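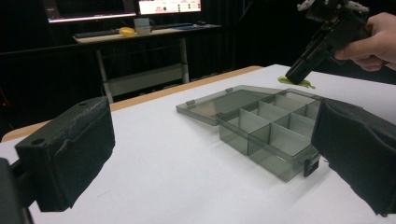

According to Kadri Dzene, the first budget for hand-held gripper work should cover pads and cables before a second station. Planning guides mostly follow this order. A station is costed as a table, a frame and a pair of grippers, with 30 spare pads per pair.
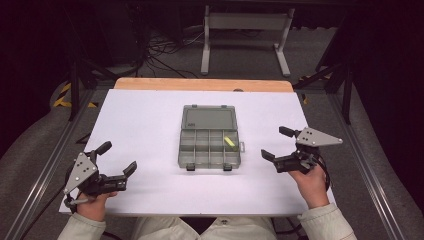 Akande disagreed, holding that operator hours outweigh hardware within 2 months. The Dunby plan of 12/02/2018 set aside 194 paid hours – almost half its total – for sorting tasks.
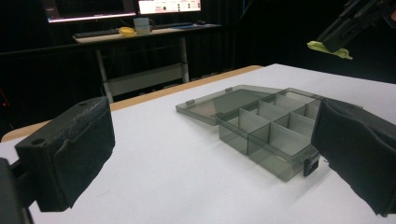
Small goods such as divided boxes are booked as supplies. Flandent lists them in lots of 50, reordered each September.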